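Chapter 6

Segmenting Demonstrations into Skills

6.1 Where this chapter sits

Chapters 4 and 5 treated a demonstration as one unbroken stream: a sequence of camera images, a sequence of gripper poses, and a scalar for the opening of the fingers. A policy was fitted to windows drawn from that stream, and no attention was paid to where in the task a window fell. For short tasks this is adequate. For a task made of many similar moves, such as sorting small objects by kind, it leaves two problems open. The policy has no explicit record of which object it is working on, and the engineer has no convenient way to ask which part of the task is failing.

This chapter deals with the software that cuts a stream into pieces and attaches a label to each piece. A piece will be called a segment, and the point between two neighboring segments a boundary. The label names a skill: approach, grasp, carry, release, retreat. We assume that poses have already been recovered by the tracking methods of Chapter 3 and expressed in a fixed workspace frame. Readers who skipped the section on time alignment should go back to it now. A constant delay between image and pose of even a few samples will shift every boundary computed here, and the shift is hard to see in the output.

After working through the chapter, the reader should be able to

- compute candidate boundaries from finger opening and speed;
- reject false boundaries using image evidence;
- write a label schema that a second annotator can apply without help;
- compare two segmentations of the same stream with a tolerance measured in samples.

6.2 The signal and its defects

Let w(t) be the finger opening at sample t, and let v(t) be the magnitude of the translational velocity of the tool point. The simplest segmenter looks only at w. When w falls below a closing threshold, a grasp begins; when it rises above an opening threshold, a release begins. The two thresholds should differ, so that noise near one value does not produce a string of very short segments. This is ordinary hysteresis, and it is the first thing to implement.

Three defects appear as soon as the method is run on real streams.

First, the closed value of w depends on the object. Fingers that stop against a large fruit never reach the opening at which they stop against a small one. A fixed closing threshold chosen on small objects will miss grasps of large ones. The remedy used in the Divach toolkit, on which the exercises are based, is to threshold the rate of change of w and then require that w hold nearly steady for a minimum number of samples. The minimum is a parameter. Set it too low and a hesitating operator produces false grasps. Set it too high and quick handovers disappear.

Second, people adjust. An operator who has closed on a round object will sometimes open slightly, shift, and close again. Whether this is one grasp or two is a question about the label schema, and the code can only apply whatever answer the schema gives. Section 6.5 returns to it.

Third, v(t) computed by differencing is noisy. Filtering removes the noise but spreads each stop over several samples. A filter run forward and then backward keeps the stop centered, which is acceptable in offline work. It can't be used in a controller that must segment as it runs, and results obtained with it should not be quoted as evidence that an online segmenter will perform the same way.

6.3 Candidate boundaries

The procedure in Listing 6.1 is written so that each stage can be tested alone.

Listing 6.1 Candidate boundaries from opening and speed

input: w, v, parameters p
1. smooth w and v with filter p.filter
2. mark every sample where the magnitude of dw/dt exceeds p.rate
3. merge marked samples separated by fewer than p.gap samples
4. for each merged run, test that w is steady for p.hold samples after the run
5. discard runs that fail step 4
6. move each surviving edge to the nearest local minimum of v within p.search samples
7. return the edges in time order

Step 6 deserves comment. Operators tend to slow the hand before they close the fingers, and the low point in speed is a more repeatable marker than the start of finger motion. It is a heuristic, however. Where the speed has no clear minimum inside the search range, the edge should stay where step 5 left it, and the event should be logged. Silent failure at this step was the source of a fault in an early release of the toolkit, reported by Duygu Uçar: edges drifted to the limit of the search range and stayed there, and the segment lengths looked plausible enough to pass review.

Note also that the procedure has no access to the images. It will report a grasp when the fingers close on nothing. In the Plalico set, used throughout this chapter, Hülya Kurtuluş labeled 29 streams by hand, and empty closures were among the most common reasons for disagreement between her labels and the output of Listing 6.1.

6.4 Adding image evidence

A wrist-mounted view has one property that helps here. The fingers stay in nearly the same place in every image, so the region between the finger pads can be fixed once per device. An object that is held stays in that region while the background moves behind it. An object that is not held moves with the background. The test for a true grasp therefore reduces to a comparison of two motion estimates, one inside the region and one outside it.

The comparison needs texture. A plain tray floor gives few trackable points, and the estimate outside the region must then come from the tray rim, from the objects left behind, or from whatever lies beyond the tray. A patterned tablecloth supplies many points but brings a different difficulty, since a repeated print can be matched to the wrong copy of itself. Clutter in the far part of a room usually matches well, though its depth differs from that of the table, and a single planar motion model will not fit both.
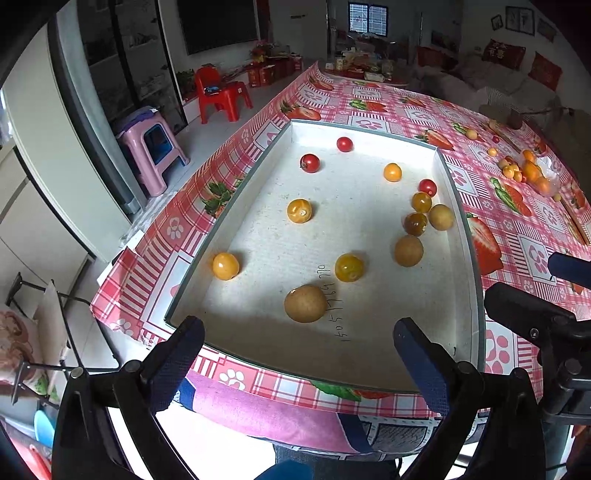
The region test also assumes that the objects can be told apart from one another. In sorting tasks this is often the weak point. Suppose the detector from Chapter 2 gives each fruit a class and a position. Ripe and half-ripe tomatoes lie on a continuous scale of color, and a class boundary placed between yellow and orange will be crossed by the same fruit as lighting changes. It is safer to carry an identity for each detection from image to image and to let the class be decided once per segment, by a vote over all images in which that identity is visible. Size should be used with care. Apparent size grows as the gripper approaches, so two fruits of one kind may differ in the image more than two fruits of different kinds.

Markings on the work surface need similar treatment. Handwritten digits inside a tray have strong edges and can attract a detector trained on small dark objects. They should be masked, or included in training as background.

6.5 Writing the label schema

A schema is a short document stating what each label means and where its boundaries fall. The version used for the Plalico set was drafted by Abelardo Zapata and revised after trial labeling. Its rule for adjustments reads: "If the object does not leave the surface between two closures, label one grasp." The rule can be applied by eye and can also be checked in code against tool height, provided the height of the surface is known.

Two annotators should label the same small group of streams before any larger effort begins. Their boundaries are matched in time order, and a pair counts as agreeing when the labels are equal and the distance is no more than 8 samples. Disagreements are read one at a time. In most cases the schema is found to be silent on some event, and a sentence is added to it.

Exercises

6.1 Implement steps 1 to 3 of Listing 6.1. Plot the number of merged runs against p.gap and choose a value. State the basis of your choice.

6.2 Modify step 6 so that it logs each edge for which no local minimum of v is found. Report how many such edges occur in the first Plalico stream.

6.3 Two fruits touch, and closing on one causes the other to roll. Describe the output of the region test for each fruit while the fingers are closing, and again while the held fruit is carried.

6.4 Write a schema rule for an object that is dropped outside the tray and picked up again. Exchange rules with another student and label one stream under each.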